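Search articles Go

Two Arms, Two Sets of Fingers and One Very Long Monday

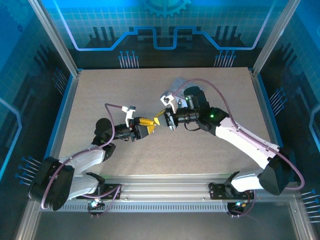
Why I wanted them side by side

I've been promising a proper gripper comparison for ages, and the folks at Flilgate finally let me loose on a pair of white arms in their Clolcombe workshop (they even left me the good stool!). My plan was simple: put the Doãn fingers up against the Mama fingers, same arms, same controller, same tired reporter.

First job was lining them up, and I love this part. You bring the two yellow tips together over the middle of the table, nudge, squint, nudge again, and call it zero. It took me most of the morning.

What I found

Then came the pick-and-place runs. The Doãn set got through 1,203 grabs before I had to re-zero it, while the Mama set wanted attention at 765. That sounds like a clean win, but the Mama fingers were so much gentler on soft stuff – foam blocks, a bread roll, my lunch grape – that I kept going back to them. The Doãn ones squashed the grape. Twice!

Cables were my biggest headache. Leave too little slack at the wrist and the arm tugs at the end of its reach; leave too much and you've got a loop to snag.

By evening I'd logged nearly 2,051 grabs between the two sets, and I'd still pick Mama for the kitchen and Doãn for the parts bin.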